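Mixed returns at Esico, a thread. I've worked the returns bench for 11 years and people keep asking what the arm changed.

1/ We used to tip every bin out and sort by hand. 500 items on a slow Monday. My wrists knew it.

2/ Now the KUKA picks from the bin and I take what it can't manage - thin things lying flat, mostly. Brushes are a pain. So is crinkly clear packaging.

3/ No one on our shift was let go. Two jobs weren't filled when people retired, though, and I think that should be said.

4/ Halvard Haugen went from sorter to cell operator. Better pay, more paperwork. He misses the chatting.

5/ The bench is quieter. You're on your own more. Manon Dhillon asked for the breaks to be lined up again and we got that in January.

6/ Typical bin for us. Marker, paintbrush, hand tools, a pile of small bits, all in together.

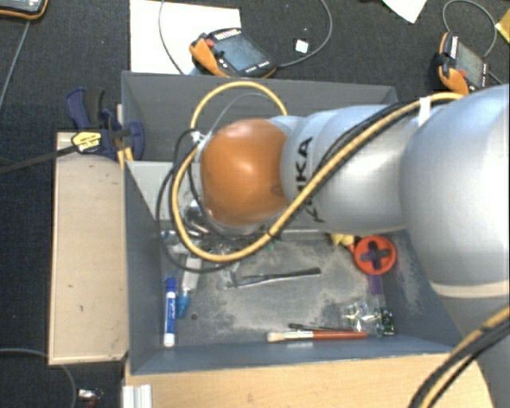
7/ Next up is labelling. I'll post when we've had a few weeks of it.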